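Share 5 Comments 0

Jorkavbridge Gripper Comparison - Progress Report to the Ha Fund
Friday, January 17, 2025

Work since October has gone into the simulation half of the project. The grant asks us to say which of two grippers should go on the two-armed robot for household pick-up tasks, and whether simulated trials are good enough to make that choice before hardware is bought. We can now answer part of the first question. The second has to wait for the bench trials in the spring.

What was compared

The two candidates are the Jestel parallel gripper and the Cunateo parallel gripper. Both were modeled from the makers' drawings, with closing force and finger travel set to the published values. The arm model, the controller and the camera position were kept the same for every trial. Only the gripper changed, along with the tool offset that goes with it.

Each gripper was given 160 pick attempts spread over five kinds of object. Bowls, small metal items and soft goods made up most of the set. An attempt passed if the object was lifted clear of the surface and held for 30 simulated seconds. Dropping the object, pushing it off the table or hitting the furniture all counted as a fail. We logged the three kinds of failure separately.

Results so far

The Jestel did better on bowls and other objects with a rim. It could get one finger inside the rim and one outside without tipping the bowl, and most of its failures came from approaching at too steep an angle. The Cunateo did better on small items lying flat. It was poor on bowls, where the contact patch is small and the bowl tends to turn in the grip as it leaves the table.

Soft goods did not separate the two. The cloth model is the weak point here, and we do not want to rest any decision on it. Pillows behave reasonably. Blankets pass through the fingers often enough that we have left them out of the score for both grippers.

Clusters of small metal items were hard for either gripper. The usual failure was closing on two pieces at once and losing one on the way up. We tried a slower close, which helped a little and added time to every pick. The trials with the slower close are being rerun, as the first batch used an old friction setting.

Room layouts

The first trials used a bare table, and the numbers looked better than they should have. In November we moved to furnished rooms, where an arm has to come in past a bed or a second table. The bedroom layout has been the most useful of these. The gap between the table and the bed is narrow for the forearm, and several plans that worked on the bare table ended with the elbow touching the bed.

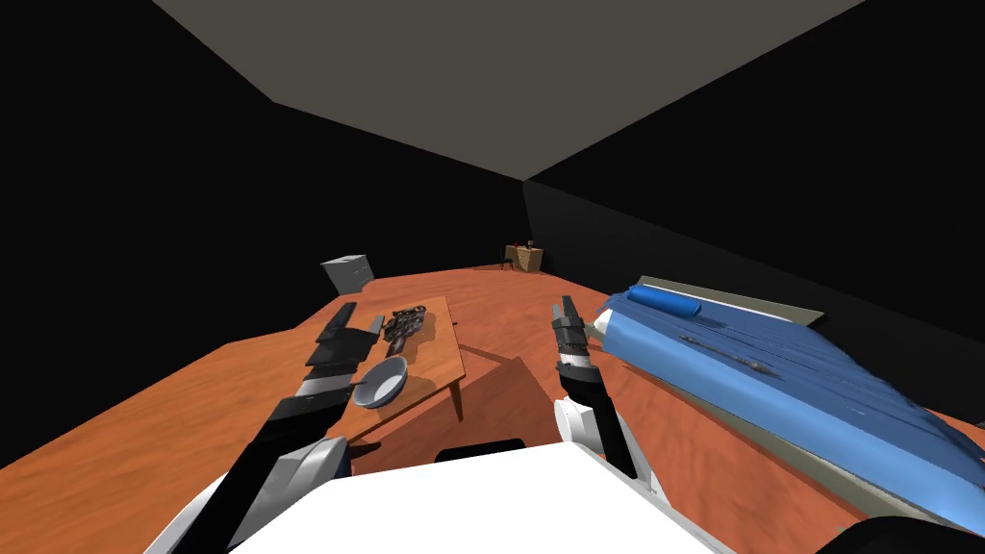

Bedroom layout in simulation, with the left gripper by the bowl and the right gripper between the table and the bed.

Planning time went up in the furnished rooms. The controller now gives up on a plan after 5 seconds and tries a different approach direction, and with that change nearly 100 attempts that had been stopping with no motion at all now run to a pass or a fail. Those attempts are included in the results above. We can supply the scores with and without them if the fund would like to see the difference.

Problems and delays

The furnished rooms took longer to build than planned. Most of the time went into collision shapes. A bed with a rumpled cover needs a simpler shape underneath it, and our first version was too tall, so the planner avoided space that was in fact free. All bedroom trials run before the fix were thrown out and repeated.

The wrist camera comparison has not started. It was due in December. We would like to move it to the bench phase and run it on real hardware, where lighting can be tested properly - the simulated lighting is too even to tell us much. This would not change the total budget.

Spending

Computer time is under budget. Staff time is over by a small amount, all of it from the collision work. No equipment has been bought. We have quotes for one gripper of each type and would like to order both, since the results do not yet favor one clearly enough to drop the other.

Next steps

- Finish the slow-close reruns on the metal items.
- Add a kitchen layout with a counter at a different height from the table.
- Order one gripper of each type, subject to the fund's approval.
- Mount both at Jorkavbridge and repeat the bowl and flat-item trials on the bench.

We need a decision on the camera change and the gripper order before the bench can be set up. The log files and room models are on the shared project drive, in the folder marked with this report's date.

Share 5 Comments 0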